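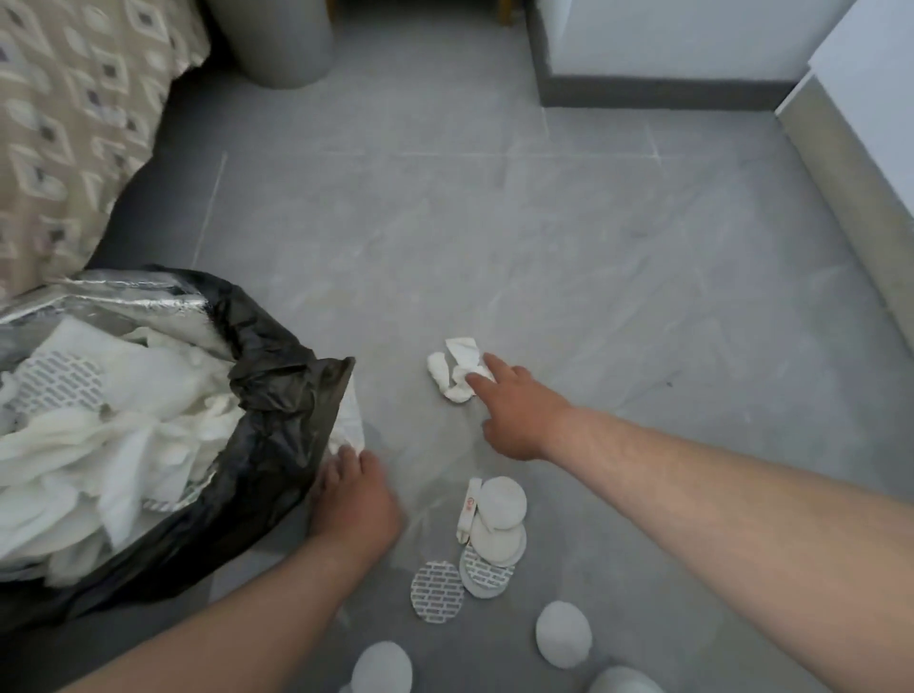
Figure 1. Hand pickup of small waste, tile floor.

Floor Pickup with a Mobile Arm: Report on the Tile Contact Fault

Project group: Henrik Pfeiffer, Mattes Oltmanns, Édgar Taipe
Supervisor: Waltraud Ackermann
Submitted January 31, 2025

1. Background

The Girari project is meant to get a small mobile arm to clear light household waste off a floor and put it in a bag. The work was split between two groups. The first group recorded people doing the task by hand and labeled the recordings. Our group took the labeled data and got it running on the arm, a Trurley on a wheeled base with a Didenko two-finger gripper.

The data set we received had 943 labeled pickups. Each label gives the type of item, where the hand first touched it, and where it was released. Figure 1 shows the kind of material involved: a crumpled tissue, foam pads, and round printed foil seal discs, with an open black garbage bag next to them. The tissue is being touched with the right hand while the left holds a piece of paper at the mouth of the bag. We did not try to copy two-handed work. The arm picks one item, drives or reaches to the bag, and lets go.

This report covers the fault that stopped testing in November, how we found the cause, and what we changed. The general results are in the group's other report and are only mentioned here where they matter.

2. What happened

We had planned 200 test runs on the tile floor in the Minach lab. The first runs used tissues and foam pads only. These went well enough. The gripper sometimes closed on air when a tissue was folded flat, but it backed off and tried again as it should.

Then we added foil discs. On the second run with a disc, the arm moved down to the item, touched the tile, and kept pushing. The front of the base lifted off its wheels. Henrik pressed the stop button on the operator screen. The arm did not stop. Mattes then hit the red button on the base, which cuts power to the motors, and the arm dropped onto the tile.

Nobody was hurt. All of us were standing outside the taped area. The left gripper finger was bent, the rubber tip had come off, and one tile had a chip at the corner. We photographed the damage, left the robot where it was, and told Ms. Ackermann. She closed the test area until we could explain both problems, that is, why the arm pushed into the floor and why the screen button had no effect.

3. Finding the cause

3.1 Wrong height

The arm gets the height of an item from a depth camera on its wrist. On tissue and foam the readings were steady. On the foil they jumped around from one reading to the next. The foil reflects the camera's infrared pattern, and some of the readings come back as if the surface were further away than it is.

We replayed the log from the failed run. The software had placed the disc 8 mm below the floor. It then planned a grasp at that height, and the arm tried to go there. There was no check that said an item can't be lower than the floor it lies on. We had assumed the planner did this. It does, but only if a floor plane has been loaded, and our launch file for the tile floor did not load one. The file for the carpet tests did. Édgar found this by comparing the two files line by line - they had been copied from each other at some point and then edited by different people.

3.2 Force limit

There was supposed to be a second barrier. The arm should stop when the force at the wrist goes over 20 N. In the log, the force passed this limit and the arm kept going.

The limit was being checked only in the slow approach phase. Once the arm was within a short distance of the target, the program switched to the grasp phase, and the check was turned off so that closing the fingers would not set it off. Since the target was under the floor, the arm was already in the grasp phase when it reached the tile, and it was still moving down.

3.3 Stop button on the screen

The button on the screen sent a normal message to the robot, in the same queue as the motion commands. The motion program was waiting for the arm to reach its target before it read the next message. The arm could never reach the target, so the message was never read.

We consider this the most serious of the three findings. The button was red and labeled STOP, and we had all treated it as an emergency stop. Kai Sauerland, who wrote the operator screen the year before, confirmed that it had been meant as a pause between tasks. This was written in a comment in the code. It was not in the user notes.

4. Changes

The floor plane is now loaded in a shared file used by every launch file. If it is missing, the program refuses to start. Targets below the floor plane are raised to floor level, and a warning is logged.

The force check now runs in all phases. To keep finger closing from triggering it, we look only at the vertical part of the force while the fingers close. This took a few evenings to tune.

The screen button has been renamed PAUSE and is now gray. Its message goes through a separate channel that interrupts motion. It is still not a safety device, and the user notes say so on the first page. The red button on the base is the only emergency stop. One person holds the wired extension for it during every run and does nothing else.

For the foil discs, we take the height from the floor plane and ignore the depth reading over the item itself. The disc is thin enough that this works.

5. Retest

With a new finger fitted, we repeated the failed run with the same disc position. The arm touched down, registered contact, and stopped. We then gave it a false target under the floor on purpose, with the floor check disabled, and the force check stopped the arm without the base lifting. PAUSE was pressed at several points during motion and worked each time.

The gripper still has trouble lifting a foil disc that lies flat. The fingers slide over it. People handle flat things by pressing on an edge or sliding them, and our gripper has no motion like that. We left the discs in the test set and counted these runs as failed.

Because of the lost time we did not complete the full set of runs.

6. Open points

The arm dropping when power is cut has not been solved. The brakes on the Trurley engage with a delay, and the arm falls a short way before they hold. Hands must stay out from under it at all times, including when it looks idle.

The chipped tile has not been replaced. It is marked with tape, and tests are run on the other side of the room.

The logs from the failed run are in the project folder under "tile_contact", together with both versions of the launch file. The next group should read the user notes before switching the robot on, and should try the base button themselves before the first run.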